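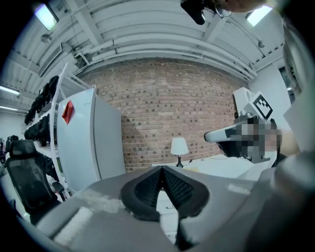 **Lotte Hermans** wrote:

Small lamps like that want a lower wattage than people give them, in my experience. I had a white tapered shade on a dark base in the guest room for years, and with a strong bulb it glared off the white tabletop something awful. Which bulb are you using, dekalel?

**dekalel** wrote:

Oh, good question, Lotte! It's a 7 watt LED, warm white, left over from the hallway. I love the shape of the lamp (that slender base flaring out at the bottom gets me every time) but my real headache is the cord. I'd like it to go up the wall without looking like an afterthought, and I can't decide between clips and one of those paintable channels.

**nekix32** wrote:

Clips, clips, clips. I know the channels look tidy in the store, but I put one up in February and when I moved the table it took a strip of paint with it as long as my arm. Clear clips come off clean if you pull the tab slowly.

**Mei-kuen Ho** wrote:

I'm going to disagree, with love! Clips are fine for a plain cord, but yours has that small inline piece on it, and in my house the weight of the switch always dragged the clips down. I'd leave a bit of slack at the table and keep that little piece where your hand finds it in the dark.

**nekix32** wrote:

Fair enough, though I'd just put a clip right under the inline piece. Mine has stayed up fine.

**dekalel** wrote:

You're both so kind to think about my silly cord. I have a packet of 20 clips in the kitchen drawer, so I'll try those first, with the slack Mei-kuen mentioned, and buy a channel if they droop. Lotte, what wattage did you end up with?

**Lotte Hermans** wrote:

3 watts, dear, and it's plenty for reading a recipe or finding your glasses.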